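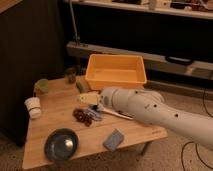

Plolance Car Camp Kitchen Kit: a review after one long drive

I don't trust anything sold as a "complete" road trip kitchen. Plolance wants $162 for this one, and the box says it replaces 600 pounds of gear, which I assume is a joke. My wife bought it before our April loop through the high desert, so I got to be the doubter for 800 miles.

What you get is a folding stove, a two-quart pot, a nylon carry case and a water bag. The stove lit every time up to the pass above Zulside, then sulked. The manual says it's fine to 3,000 feet, in small print, on the back page. Our second campground was well above that, and coffee took most of a podcast.
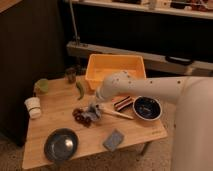 Packing and cleanup

The case fits behind the driver's seat if the driver is short. I'm not. The zipper snagged twice before we left the state, and the water bag made everything taste like a pool toy. Xolani Baloyi, who camped beside us at Mahlangu Flats, had the older Rusell kit with metal latches - dented all over, still shutting fine.
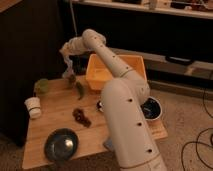
The pot is the best thing in the case, but the kit comes with nothing to wash it with. You'll need your own sponge and some kind of bin for the dishes. An open-topped yellow plastic one will do, and so will any other color. That adds bulk to a kit whose whole pitch is that it's small.

I'd pay half the price for the stove and pot alone. Plolance doesn't sell them that way - I asked.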